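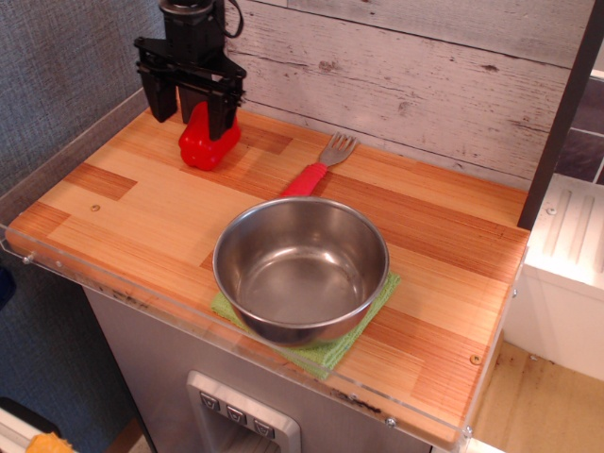
Issue 281 | Home & Bench | Page 7

The bench at the end of the bench

Every kitchen has one stretch of counter that does all the work while the rest of it holds up the mail. Ours is a slab not much longer than my arm, made of glued-up strips in every shade from shortbread to marmalade, and for the past year I have been conducting what my household calls an obsession and what I call a column.

It began with a quote. A man from a showroom came to measure our kitchen for engineered stone, tapped on his tablet for a while and arrived at a figure with a comma in it. The figure was $1,689, and that was for the short side. The long side he said he would email through. I made him a cup of tea, since it seemed to be his bad news as well as mine, and after he'd gone I drove to the salvage yard at Ekela and bought an offcut of patchwork timber benchtop for the price of a decent lunch.

I should say something for the patchwork. Solid slabs have had a long run in the magazines (including this one, guilty), and they photograph beautifully on the day they go in. A strip top starts out looking busy and simply carries on looking busy. A turmeric stain on white stone is a family crisis. A turmeric stain on a top that already comes in pale blond, orange and reddish-brown is just another strip. I've had people round for dinner who put hot cups straight down on it, and I have felt my pulse stay exactly where it was.

The oil is another matter. I have tried three. The first smelled of cricket bats and never dried. The second, a hardwax called Luvex, went on like a dream, then asked for two more coats with a night between each, during which we ate toast standing up in the laundry. The third was the stuff you can buy from the chemist, and I would tell you it was the winner except that a colleague has pointed out I was by then too tired to judge. Luvex, then, if you can bear the toast.

Whatever you oil with, sand first, and go with the grain of the strips. On a patchwork top they all at least run the same way, a mercy you'll appreciate when you are on your knees at 11 pm with a head torch. Fill nothing. The little gaps fill themselves with flour.

Walls next. The fashion is for tile to the ceiling, and the fashion can pay for it. Whitewashed boards run sideways behind a bench cost very little, and if you leave the knots and the grey weathering alone they look as if they came off a boatshed, which is the sort of thing people pay a designer to arrange. Seal them properly near the cooktop. I used boards from a pallet of seconds and a whitewash I mixed myself, badly, so one end is a touch more Hamptons than the other. Beside them, a blue-grey wall does more good than you'd think. It makes the timber look warmer and the cook look a bit paler, but you can't have everything.

Then there is the question of what lives on the bench once you've gone to all this trouble, and on this point I've become unbearable. Nothing with a cord. No knife block, no bread bin, no jar of wooden spoons like a bouquet from someone who doesn't love you. The toaster has been moved to a cupboard and we visit it.
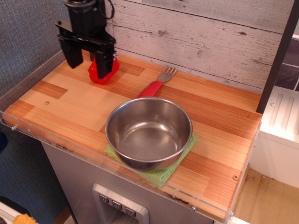 Bowls are where I'll spend money, or at least time. The good ones have a rolled rim, so you can carry them one-handed without the edge getting into your fingers, and sides steep enough that a salad stays in while you're arguing with it. Steel beats glass on every count except seeing what's in there, and you generally know what's in there. Mine was from Killska, when Killska still had the shop on the corner, and it has outlived the shop. Do put something under it. A green cloth folded to a square and turned corner-on, like the one under this steel bowl, gives you a bit of padding between the metal and the timber, and a bowl on bare oiled wood makes a noise when you whisk that travels through to the neighbours. Any microfibre will do. The four-pack is fine.

Forks with coloured handles are back, I'm told, though in our house they never left. We had a set of red ones from Sithole, the homewares place, bought for a camping trip that was rained out before we'd found the pegs. They were meant to go back in the camping tub and never did. The proper cutlery cost more and matches, and I could not tell you when I last reached for it. A red handle can be found in a sink of grey water. It can be found in the compost, too, a sentence I write from experience. Stand one beside a capsicum and you have a colour scheme, or the start of one, and the remainder of the kitchen can be as beige as it likes.

I've had letters about the screws. If you fix a benchtop from above, as I did, the heads will show, and there's a school of thought that says plug them, sand them and pretend. I left mine. They're small and round and perfectly level, and I was proud of perfectly level. The joiner who came to look at the sink cut-out studied them for some time and asked whether I had done it on purpose. I said yes. He charged me $800 for the sink and did not mention it again.

The email about the long side came through in June, by the way. I haven't opened it. The long side still has its old laminate, the mail, a torch with no batteries and almost all of the school notes from last term, and it is holding up very well.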